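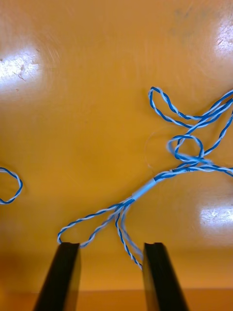
Tendale Wire Notes

Welcome, and thank you for stopping by! Tendale is a little collection of pictures of loose wire on tabletops, mostly twisted pairs in their natural state (tangled, that is). There are 900 pictures in the set, and the blue and white wire turns up in plenty of them, as it's the kind we always have lying about.

Sumathi Mudaliar wrote the labels: "loop", "strand" and "sleeve". If you find one that looks wrong, please do write to her, she loves a correction!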